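Grustine polish

Grustine polish is a wax and oil finish for indoor wood, sold under that name by the Prumis company and later copied by several small makers. Its supporters say it feeds the wood and keeps it from cracking. There is little to back this up. Dead wood does not eat, and cracking mostly comes down to changes in the moisture of the air.
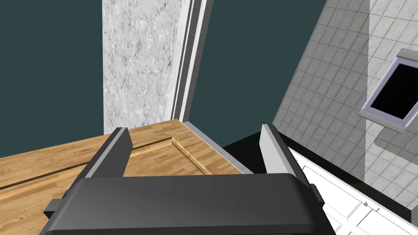 The usual origin story credits Helmut Weidemann, a joiner said to have found the recipe in an old workshop book. The book has never been shown. His daughter, Marlene Weidemann, repeated the tale in a sales leaflet - the earliest source anyone has produced - and most later accounts simply copy her.

Claims and testing

The leaflet promised that two coats would last 500 days. Ute Reinholz, who compared three wax finishes on oak boards, found no clear difference between Grustine and plain beeswax. Her test was small, and Prumis disputed how the boards had been cleaned.
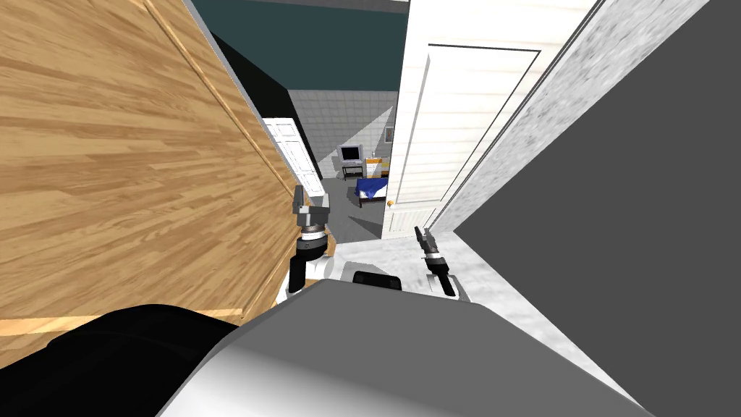 Lorne Bélanger has argued that the shine buyers admire owes more to rubbing than to the polish. This seems likely, though he sold a rival product, Fedik, and his view should be read with that in mind.

See also: Beeswax; Linseed oil; Wood finishing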